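Grimeck adds round tables and roller blinds to serviced room range 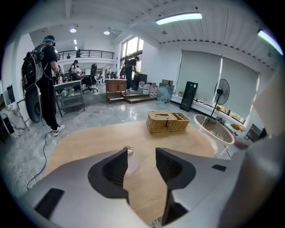
Round wooden table with wicker tissue box; white side table, pedestal fan and roller blinds to the right.

Grimeck has extended its Dauda range of serviced room packages to cover shared rooms of up to 60 square metres. The new package takes effect in December and will be offered at 44 sites.

Each package comprises a round table in a light wood finish, a glass-topped side table, a mobile cabinet and window blinds. Electric fans are specified for rooms without ducted cooling. Bottled water is delivered on Thursday and stored at floor level, clear of the window ledge.

"Round tops were specified for circulation. Clearance is measured from the table edge to the nearest fixed item," said Temitope Obi, fit-out manager at Grimeck.

Fabric colour for the blinds is limited to grey or white. Replacement parts are held for five years under catalogue number 2937.

Layout drawings can be requested from Mieke Verschueren, Grimeck technical enquiries.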